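Resources > Workshop Talks > Cable and Wire Handling
Last updated: 6 Jan 2025
Shares 297 | Comments 5

SPOOLS, LOOPS AND LOOSE ENDS: KEEPING CABLE USABLE
Speaker notes, Bakilana bench practice series
Speaker: Lorna Catacutan
Slides: Attila Csizmadia

Opening

Introduce yourself, then go straight to the subject. The talk covers cable stored on small spools and handled at a bench. It does not cover drum handling, cable pulling or anything that needs a forklift. People who came for those should see Mylene Lumbao's session after the break.

State the main claim early. Most of the trouble people have with spooled cable starts at the spool, well before the cable reaches the job. A kink found during installation was usually made during winding or during the last payout.

Terms

Keep this short. Flange: the disc at either end of the spool. Hub: the part the cable is wound on. Lay: the pattern the turns make on the hub. Payout: cable leaving the spool. Tail: the free end. The trade uses "reel" and "spool" without much discipline. Use "spool" throughout and move on.

Lay

Level lay means each turn sits beside the one before it, flange to flange, then the next layer starts back the other way. Random lay means the turns cross. Random lay is acceptable for short lengths of flexible cable that will be used soon. It becomes a problem under tension, when an upper turn is pulled down between two lower ones and locks there.

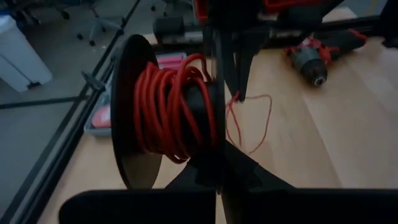

Slack turns are a separate fault from crossed turns, and the two are often confused. A spool can be level and slack, or crossed and tight. Slack turns can slip over the flange when the spool is tipped. The remedy is light, constant back tension while winding. Pinching the cable between gloved fingers is enough for thin stock. Do not pull hard on the last few turns to make up for slack ones underneath. That drives the outer turns into the pack.

Mention the Nastell winding sheet here. It asks for the hub diameter, cable diameter and minimum bend radius, in that order. Seija Sjöberg revised it in June and the old version should be thrown out. If someone asks for a bend radius figure, send them to the cable maker's data sheet. Do not quote one from memory.

Flange clearance: leave some flange showing above the outermost layer. A full spool looks efficient and sheds turns as soon as it is set down on its side.

Payout

Two methods. With the spool turning, the cable leaves at a right angle to the axle and no twist is added. With the spool fixed, cable lifted over the flange takes on one full twist per turn removed. Demonstrate both with the flat ribbon from the kit box, where the twist shows clearly from the back row. Ask the audience to watch the ribbon and ignore the spool.

A fixed spool is tolerable for a short cut length. For anything longer, put the spool on an axle. The Dridwood stand is adequate and folds flat. Its brake is weak, so a fast pull will overrun and leave a loop hanging under the spool. Stop the spool by hand at the flange, never on the cable.

Questions usually come in at this point. Take two and hold the rest.

The tail on the bench

A loop resting on a flat surface has somewhere to go when more cable arrives. A loop drawn tight has nowhere to go, and any twist in it turns into a kink. The rule at Cirnside is to open the loop by rotating the cable before pulling. It takes a second or two and should be habit.
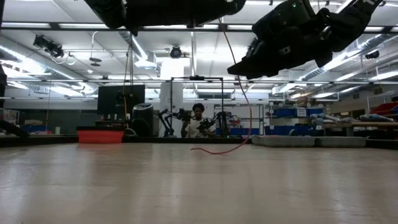
Clear the bench before paying out. Tools left on the surface catch the loop on its far side, where the person pulling cannot see it. Keep the tail inside the edges of the bench if it will be left for any time. A tail over the edge gets snagged by sleeves and chair arms — and the pull goes straight back to the pack.

Secure the tail when the spool is put away. Preferred: through the flange hole and back under itself. Acceptable: a hook-and-loop tie around the pack. Not acceptable: adhesive tape directly on the jacket.

Brackets and supports

Jerome Buenaventura asked for this section after last year's talk. A spool support has to carry the weight, hold the axle square and stay put when the cable is pulled sideways. Most bench supports manage the first and neglect the other two. Check fixings by pushing the bracket along the bench and across it, with the spool loaded.
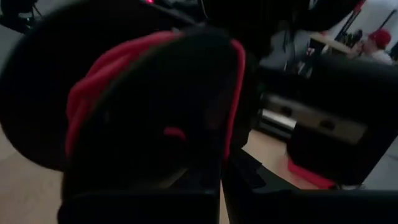
Use both fixing points where a bracket has two. One screw makes a pivot. Washers go under the head on slotted holes, and the edges of any metal part near the cable path should be deburred. Run a fingertip of a cotton glove along the edge; if it catches, file it.

Records

Label the flange with type, length wound and length removed. The store log at Bakilana has 2,954 entries, and up to 2,000 of them have no figure for length removed, so the remaining length is a guess. Show the blank label slide and leave it up during questions.

Handouts are by the door. The winding sheet is on the reverse.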